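Reading time: 3 min

Lallska Guest House, second progress report, period ending February

This report covers the second stretch of work under the rural lodging grant. The roof claim was closed in the first report and is not repeated.

The heating is done. The old oil boiler came out in the first week and the new one was running before the cold spell. Jarnik charged us for one extra day because the flue had to be moved away from the stair window. We took that from contingency. The rooms on the north side still heat slower than the rest, and the installer will be back to balance the radiators.

Bedding was ordered for all 8 rooms. Two suppliers quoted and we went with Mendes, who were higher on towels but lower on everything else. The fitted covers are the deeper kind, so they stay put on the thicker mattresses.

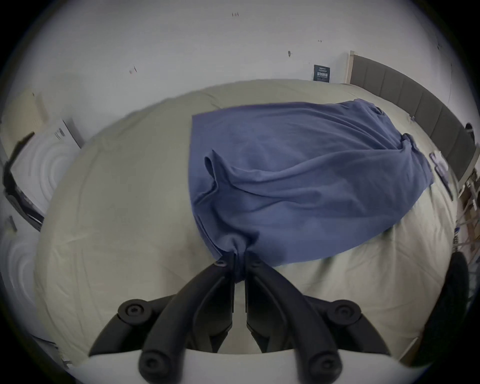 Laundry is still the largest running cost after fuel. We sent 563 pounds out to Horkar over the period, and the bill was higher than the plan allowed. Martim Vilela has asked them for a monthly rate. If they won't agree to one, we would like to talk with you about moving part of the furniture line into a second washer. The furniture line is underspent, mostly because the dining chairs were repaired and not replaced.

Staffing has been steady. Áine Fitzgerald took over the front desk and the booking calendar. We lost one cleaner to a job in town and have not filled the post. Check-in has moved from 2 p.m. to 4 p.m. for now so that rooms can be turned over with the people we have.
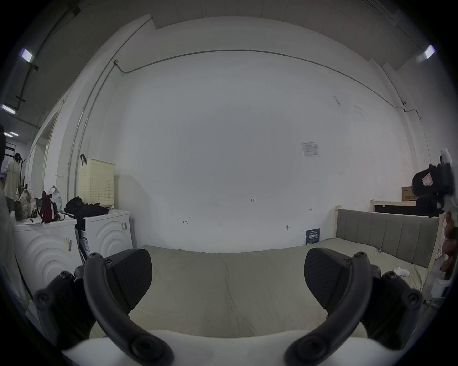 Bed with the sage-green cover on.

Bookings came to 175 nights. The target was higher, and most of the gap falls in the two weeks when the road was closed. Walkers made up the larger share of guests, and few stayed longer than two nights. We raised the weekend price by $40 in the larger rooms and had no cancellations over it.

We asked guests to leave written comments at checkout. Most were about breakfast, which starts too late for people setting out early.
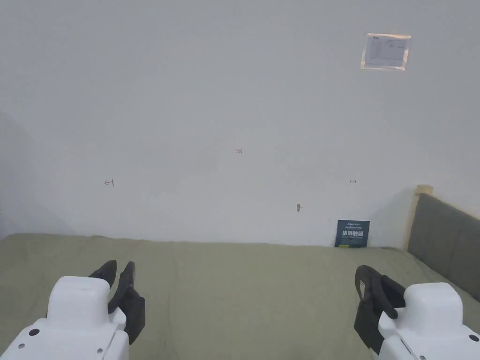

Rodrigo Sequeira wrote that he would have been happy with bread and a thermos left out the night before, and that he'd book again if we did that. Two other guests asked for much the same thing. We will try it from next month on weekdays.

Still open are the handrail on the back steps, the fire door inspection and the sign at the road. The sign is waiting on a permit from the county. Receipts for heating and bedding are attached, and the laundry invoices will follow once Horkar corrects the last one.

Jummai Ogundipe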